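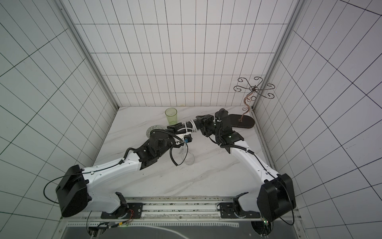 Buscamos gente para montaje y revestimiento de cabinas de trabajo en Lodavard, taller de Arnita. Urgente, el equipo se quedó corto después de julio y hay encargos parados. El trabajo: colocar paneles, ajustar perfiles, dejar esquinas limpias. Acabados como el suelo blanco con dibujo de mármol, paredes de panel blanco con cuadrícula oscura y perfil de aluminio en las esquinas del fondo. Si sabes hacer que las líneas de una pared casen con las de la otra, nos interesas mucho.

Plazas: 2. Una de montador/a con experiencia, otra de ayudante (se enseña, pero hay que venir con ganas y saber usar un metro).

Qué harás
Medir y cortar panel. Presentar, corregir, fijar. Escuadrar perfiles de aluminio. Suelos decorativos, juntas y remates. Ordenar cables por el recorrido que marque el plano, nada de dejarlos de cualquier manera. Limpieza del puesto al acabar el turno, esto va en serio.

Qué pedimos
Montador/a: dos años en mamparas, stands, carpintería de aluminio o parecido. Lectura de planos. Carné B.
Ayudante: sin experiencia minima. Mañas con las manos y puntualidad.
Para las dos: poder estar de rodillas un buen rato, los suelos no se ponen solos. Valoramos haber trabajado con panel cuadriculado, se ve enseguida cuando una linea se va.

Qué ofrecemos
Contrato de 13 meses, jornada completa, turno de mañana. Prueba pagada de un día. Ropa y calzado de seguridad. Herramienta del taller, si prefieres la tuya tráela marcada. Comedor con microondas. Aparcamiento dentro, entrada por la calle de atrás.

La mayor parte se hace en taller. Salidas puntuales a Ternutano para instalar, dieta aparte y furgoneta de la empresa. Los encargos de Grigaitė se montan enteros aquí.

Cómo apuntarse
CV de una página y fotos de trabajos tuyos, si pueden verse bien los encuentros y las esquinas mejor. Se entrega en la oficina del taller, nave 31, a la atención de Laimutė Kütt. Por la mañana, antes de la una. Poned en el sobre MONTAJE o AYUDANTE, que luego se mezclan todos.

Plazo hasta el 11 de septiembre de 2025. Si hay alguien que encaja antes le hacemos la prueba ya, no esperéis al último dia.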